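Filley Evening Program
Household Materials, Unit 9: Stone and stone-look surfaces
Handout to keep

Start with the word "marble" on a price tag. In a showroom it can mean quarried rock, ground rock set in resin, a printed sheet glued to board, or paint. Sellers know buyers hear only the first meaning. Ask what the core is, and get the answer in writing.

Real marble is mostly calcite, and acid eats calcite. Lemon juice, vinegar and many bathroom cleaners leave a dull mark called an etch. A sealer slows down stains. It does very little against etching, whatever the bottle claims. I have read the Brurkthorpe sealer leaflet twice and still can't find what "lifetime guard" is supposed to cover, or whose lifetime.
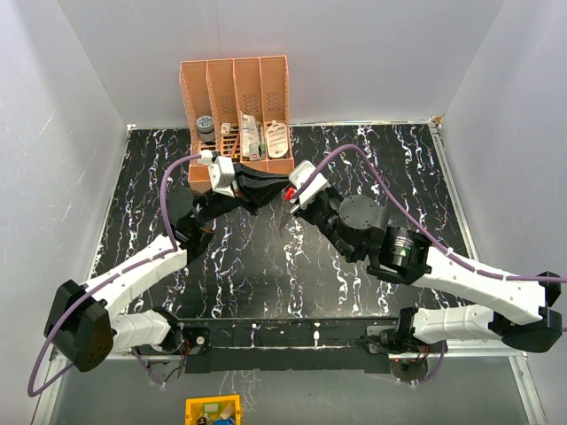

Veining is weak evidence either way. Printed patterns used to repeat every couple of feet, so people were taught to hunt for the repeat. Better printing has made that test much less useful. Look at a cut edge instead: in solid stone the vein should carry on down through the thickness. If every edge is capped, ask why.

Heat claims need the same care. The Ukodon sample sheet we passed around says "heat safe to 80 C." A pan straight off the burner is far hotter than that. Read the number and ignore the flame icon next to it.

On cost, the Abdel Hamid quote we worked through in class came to over 3000 before cutouts and delivery. Compare totals only, never the price per square foot.

For next time: read chapter 11 and bring one sales claim you don't believe, with a note on how you would test it. "It looks fake" is not a test.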